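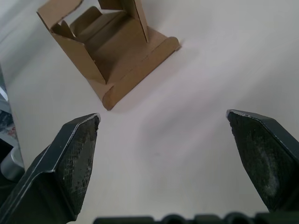
Why I Do Not Want Free Returns Anymore

By Manon Campbell
August 21, 2018

Every time I want to buy a pair of shoes on the internet, the shop tells me that returning is free. It is written in big letters, before the price. For many years I was happy to read it. Now I think that free returns are a bad habit for the shops and for us, and I would like to explain my opinion.

First I must confess that I was a very bad customer. In March I ordered 4 dresses from Grusen for one wedding. I knew already that I will keep only one. The other three made a trip to my apartment, stayed one night on a chair, and went back. I paid nothing for this trip and I did not think about it.

My opinion changed after a long talk with my neighbor Brittany Arsenault. She worked two winters in the returns department of Jollham, a store for clothes and small things for the house. She told me that to open a returned parcel, check it, fold the dress again and put it in a new bag takes much more time than to send it the first time. Some days there were 224 parcels on her table alone. A sweater that came back too late in the season was not sold again at the normal price. It went on a pallet, and the pallet was sold by weight.

So the return is not free. The cost is inside the price of everything, and the person who keeps what she buys is paying for the person who sends it back. My mother has never returned anything in her life, except one kettle that leaked. She pays for my three dresses, and I find this not fair.

Some people say that without free returns nobody will buy clothes online, because we cannot try them. I understand this argument. For a person who lives far from the city, or who has an unusual size, it is a real problem. But I think there is a middle way. Fokard, where I buy my work shoes, asks a small fee for the return, but if the shoes have a defect they pay everything. They also give the real measures of the shoe, in inches, and not only the size number. Since they do so, I measure my foot before I order. It takes one minute.

I also would like to have back the small shop. On McIntyre Street we had a shoe store for 35 years, with a lady who looked at your feet when you came in and already knew the size. It closed last year, and I bought there maybe two times. I have to be honest about my part in that.

For the last months I follow a simple rule. I order one piece, in one size, and only if I would pay to send it back. My closet has fewer new things in it, and I still wear the dress from the wedding.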